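Filed under: Guitar / Practice notes

1/ Changed the strings on the Ganeo acoustic on 3rd June and restarted my fingerpicking routine the same evening. Posting it as a thread, as a few of you asked what I do.

2/ Every session is 15 minutes. I set a timer and stop when it goes, even in the middle of a bar.

3/ First part is thumb only, on the low three strings. Metronome slow enough to be boring. No left hand at all.

4/ Then I add the index and middle fingers on open strings. The Stallov book has a page of these patterns near the front. I use the first two and skip the rest.

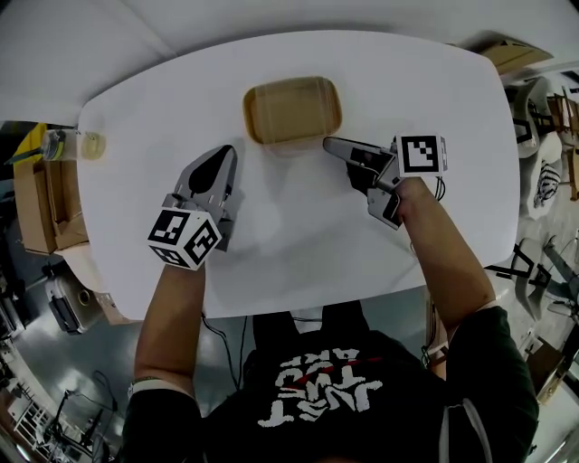

5/ Chords come in now. C to A minor, then G. If the thumb stumbles on the change I go back to post 3 and start over.

6/ Last few minutes are for a tune. At the moment it's "Skarnance", the slow one in dropped D. I've got the first page by memory and can't play the second yet.

7/ Strings are Lenz light gauge. They went dull after up to 10 hours of playing last time, so I wipe them down now. Too early to say if it helps.

8/ I'm not chasing speed. The tune is marked 212 in the book if you count quavers, and I'm well under 200. It sounds fine slower.

9/ Someone asked about nails. Short on the left, a little longer on the right, filed with the fine side. I don't use picks for this.

10/ Will post the dropped D tuning notes later in June.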